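Come and teach our robot arm (paid sessions, no experience needed)

Posted October 13, 2018

Hello! I run the teaching sessions at Drurnurance, in the Zadwood building, and I'm looking for people who'd like to spend a couple of hours moving a robot arm about. We've got a project on called Kevent and we need lots of different hands on it, because everyone I work with has got far too good at it and we all do things the same way now. We ran a first batch in September and it was great fun, so we're opening it up again.

What you'd be doing

You show the arm a small table-top job and it records how you did it. Some of the time you take hold of the arm itself and guide it through the move (it goes nice and light when it's in that mode, you won't need muscles). The rest of the time you sit at the desk and drive it with a hand controller, which feels a bit odd for ten minutes and then suddenly doesn't. The jobs are all everyday stuff: picking things up, putting them down somewhere else, moving something from a bowl to a cup, that kind of thing.

Fruit comes up a lot. It's round, it rolls, and people go about gripping it in all sorts of ways, so I'm always keen to see how a newcomer closes those two black fingers on something green sitting in a little white bowl. 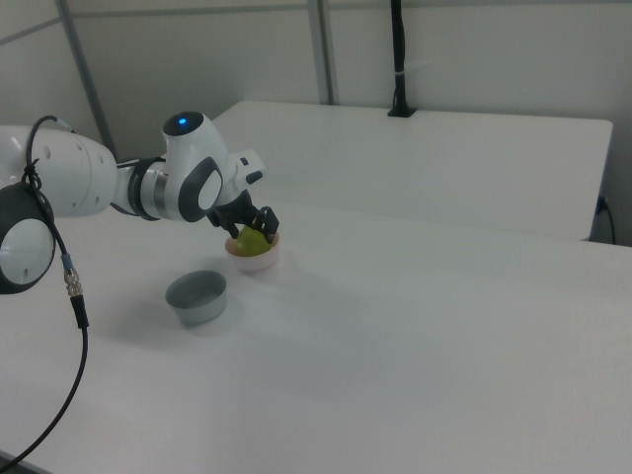
Who I'm after

Anyone over 18, really. Left-handers especially, please, I never get enough of you! You don't need to know a thing about robots or computers. If you drop things, fine, drop them, we keep those goes as well. You do need to be able to sit or stand at a table for a while with breaks, and to be happy with us recording the arm's movements and the table top. We don't record your face or your voice.

The practical bits

Each session lasts 2 hours, tea included, and you'll do up to 100 goes in that time. Most people do fewer and I don't mind at all. We pay by the session, not by the number of goes, and you can come back for more if you like it.

We're in room 105, on the Rahimi side of the building. There's a lift, and bike racks by the door. Please tie back long hair and leave dangly bracelets at home.

How to sign up

Ring the Zadwood front desk and ask for the Kevent sessions, or pop in and put your name on the sheet. Tell us which hand you write with and whether mornings or afternoons suit you, and I'll get back to you with a slot.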